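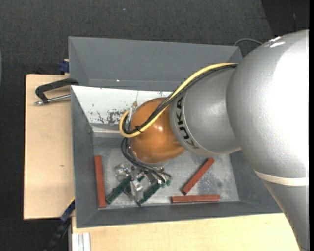

Grey bin, packing area.

Wynne building, ground floor: storage and packing inspection
Month: January
Inspector: Gwawr Probert
Accompanied by: Otis Lyons
Floor plan reference: 211

Ratings: S = satisfactory, A = action needed, N/A = does not apply

1. Exits and walkways

1.1 Exit doors open fully from inside: S
1.2 Exit signs lit: A
Sign over the east door is dim. Replace lamp.
1.3 Walkways clear to marked width: A
Flattened cardboard stacked against the wall by the Anden shelving. Moved during the visit. Same comment as last inspection.
1.4 Floor markings legible: S
Yellow line worn at the loading door but still readable.

2. Fire equipment

2.1 Extinguishers in place and sealed: S
2.2 Inspection tags current: A
Tag missing on extinguisher 4. Gauge in the green. Treat as not inspected until a new tag is fitted.
2.3 Clearance below sprinkler heads: S
2.4 Alarm call points unobstructed: S

3. Shelving and racking

3.1 Load plates fitted and readable: A
Bay 2 has no plate. Otis Lyons says it was taken off for repainting. Do not add stock to this bay until the plate is back.
3.2 Uprights free of dents: S
Scuffing at pallet height on the end upright. Measured, within limit.
3.3 Heavy items stored between knee and shoulder height: S
3.4 Anchor bolts tight: S
Checked by hand only. Torque check is due with the next full racking survey.

4. Electrical

4.1 Panel access clear: S
4.2 Cords and plugs undamaged: A
Extension cord at the Jadov label printer has a split jacket near the plug. Tagged out, asset number 1276.
4.3 Covers on all outlets: S

5. Housekeeping and first aid

5.1 Spill kit complete: A
Absorbent pads low. Gloves and bags present.
5.2 Eyewash bottles in date: S
5.3 First aid cabinet stocked: S
Medeck cabinet. Contents match the list inside the door.
5.4 Compressed gas storage: N/A

Follow-up

Items 1.2 and 5.1: Ieuan Mostyn
Items 2.2 and 3.1: Otis Lyons
Item 4.2: Sum-yee Tai to order replacement cord, same length, heavier gauge
Item 1.3: raise at the shift meeting

Open items are rechecked at the February inspection. Copy to Ilídio Frade.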